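Workshop notebook, small goods bench
May 18, 2019

Carried on with the sorting of the play kitchen pieces for Hirkton. Heriberto wants everything checked against the order sheet before June, and the sheet still has the old names on it, so I'm using plain words here: pan, stand, drawer box, board, black block. Fix the sheet first, then the labels. I've said this to Nikau and he agrees.

White board first. Wiped it with the 250 grit pad and a little soap, let it stand, wiped again. The finish is flat and stays flat if you don't rub hard. Alby used the green pad on one of the earlier ones and left a shiny patch the size of a hand, so the green pads now live in the metal cupboard. Rounded corners are fine as they are. No more sanding on those.

The black block goes on the white board. It has two narrow slots, which split it into three parts, and the parts are not equal. The end with the small part goes to the left. I had one the wrong way around last time and Frøydis caught it.

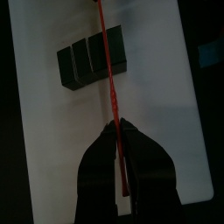 Slots need to be clean before anything gets fitted. Paint dust packs into the bottom corners and then the fit is tight on one side only. A folded strip of card works better than the wire brush, which scratches the paint. Blew the slots out, ran the card through, blew them out again. If a slot still feels rough, put the block in the rework tray and write why on the tape. "Bad" is not a reason. Two in the tray this morning with "bad" on them and no initials.

Still undecided about gluing the block down. Cameron says screws from below, so it can be changed. I'd go with screws too but the Jallwood ones are 19 mm and I haven't measured what that leaves us in the board. Don't drill until that's done.

After lunch, the red things. The pan and the round stand under it are both red but I don't think they came from the same batch of paint, and the customer asked. Need to compare them by the window, not under the bench lights. The pan is the shiny one. Handle has ridges close to the bowl and a loop with a hole at the end, so it can hang on a peg. I'd like a peg on the finished set. Heriberto thinks it will get snapped off inside a month. Left as an open question.

Drawer box: red front, plain wood edge, round gray knob in the middle. The knob on the sample turned when I pulled it. Put a drop of thread lock on and left it overnight once before with good results, so same again. Wood edge gets oil only, and keep the oil off the red. Mask it.

Frøydis asked whether the pan should sit on the stand or beside it in the box for shipping. Beside it, wrapped. Sitting on top it rubs a ring into the underside, and we had 3 come back from Sanell like that.

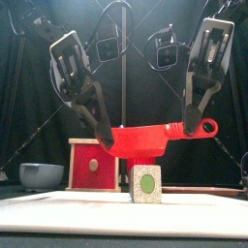
Page last changed by N. Bright, 2 June, 16:40

Added after talking to Nikau: the stand should be tested for tipping with the pan on it and the handle out to the side. The handle side is the one a kid will lean on. If it tips, try felt under the stand before anyone starts talking about weights.

To do
Measure board, then decide on screws (me)
Correct names on order sheet (Heriberto)
Check reds by the window (Frøydis and me)
Order more card strip, we are down to offcuts
Ask Harawira about pegs, short ones
Empty the rework tray

Masking tape is in the second drawer now.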